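Film festival submission: which frame rate for the DCP?

Mikkel Lauritsen
The Flurnthorpe shorts category wants a DCP at 24 fps. My short was shot and edited at 25. Runtime is 20 minutes. Conform or convert?

Archana Mishra
Conform. Slow it to 24 and resample the audio to match. Runtime grows by 4 percent, so check the category limit.

Maes277
just send the 25 file, mine got in 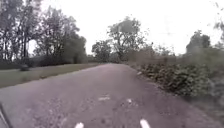 they never checked it, screened fine in hall 2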